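May, late, tea going cold

Rules draft due to Lennox tomorrow morning and we have still not agreed what a rule is. Hamish wants everything written as "must". Weronika wants "should" for anything we can't check with our own eyes. I want to go to bed.

Started at 8 with the old document. 70 pages. Read it all the way through for the first time since I joined and I'd say most of it is about a warehouse. Forklift lanes. Pallet height. Somebody at Tidasholm must have copied it across when the kitchen bay was set up and changed the title. Page after page on hi-vis and then one line on loose cables, which says "keep tidy". Tidy how?

So threw it out and went and stood by the counter with a pad instead. Better. Wrote down what I would want to be told if I walked in knowing nothing. Which way is the arm going to swing. Where do my hands not go. What is allowed to be on the worktop before it's switched on, and who says so.

Got to eight rules by lunch. Some of them are good I think. Number 3 is the one that caused the row – slack in the gripper cables has to be looked at before every run, at the widest reach and not parked. Kylie's wording, I just fixed the spelling. Number 4 is 100 mm clear on both sides of anything the arm has to lift. Number 5 is cloths and cords, mains appliances off at the wall and nothing soft left on top of one.
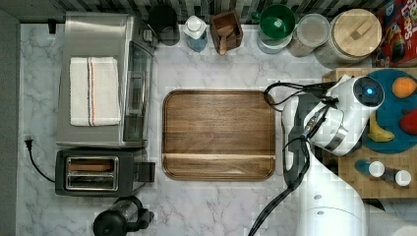
Fergus thinks rule 5 is no good as it stands, because off at the wall only tells you about the socket, and if a plug is lying on the worktop you still have a cord the arm can catch. He'd have it say unplugged AND moved out of reach, cord and all, or else the thing counts as an obstacle and gets its own clearance. Said it should cover the arm's own leads too, the loop by the tray being his case in point. Fair. Annoying, but fair. Asked him to write it up and he sent me one sentence which was better than my paragraph, so it's in.

It makes rule 3 and rule 5 overlap though. Hamish wants them merged. I don't. Three is a check you do each run, five is how you leave the bench, different people might be doing them. Left them apart and put "see also" on both. He'll grumble.

Lunch was a roll standing up. Rang the dentist, no answer. Must try again.

Afternoon all went on rule 6, who is allowed to clear a fault. We have 1,621 stops in the log for the bay and the reason box is blank on a lot of them, or says "stopped". Well yes. Ruaridh has been through the lot, poor man, and his view is that people reset and carry on without going to look, as the button is nearer than the bench is. Can't argue. So rule 6 now says you walk over, look at the gripper, look at what it was holding, write one line, then reset. In that order. Weronika asked what stops anyone writing the line first and walking over never. Nothing stops them. Put it in anyway.

Then a long back and forth about the light. The ring at the base. Kylie's point was that half of us treat a blue light as "safe" and that isn't what a light can promise you, it only tells you what state the controller thinks it's in. Looked at the old document for what it said on lights. It said forklifts should have them. New wording: no light of any colour means you can reach in. Reach in only with the stop pressed and your own key out. That's rule 2 and I'd fight for it. If Lennox cut it I'll put it back in by hand.
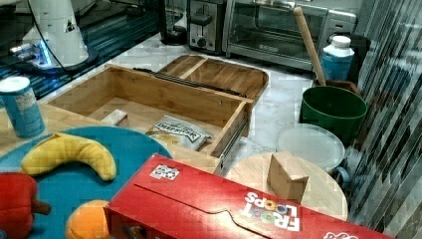 Cereal box, drawer and the rest of it on the counter, blue ring lit.

Rule 7, props. Boring but needed. Each object on the list for the task or off the counter, and the list goes in Prirkater before the run and not from memory afterwards. Fruit, box, drawer, tray, bottle, lids. Hamish asked if we have to list a lid seperately from the tub it belongs to. Yes. He asked if a half open drawer is the same object as a shut one. Twenty minutes on that. We've gone with same object, note the state.

Also need a line on swaps. If one thing gets changed for another thing between runs then it's a new list, full stop. Weronika fine with that, Ruaridh less so, it's him doing the typing.

Rule 8 is review, once a month, and the person who wrote a rule doesn't get to review it. Stole that from Nollora, they do it over there and people seem to stop sulking after a bit.

Whole thing fits on two sides. Hamish says Lennox will think we've lost some pages. Told him to put the forklifts in as an appendix.

To do first thing –
print it big enough to read from the bench
ask Fergus to check the cord wording once more
change "shall" to "must" in rule 1, missed it twice
key hooks, still only one up
dentist

Not happy with rule 1 yet. It says "understand the task before you start" and I don't know how anyone would check taht. Could make them say it out loud to somebody else before the run? Kylie would go for it. Hamish wouldn't. Ask in the morning.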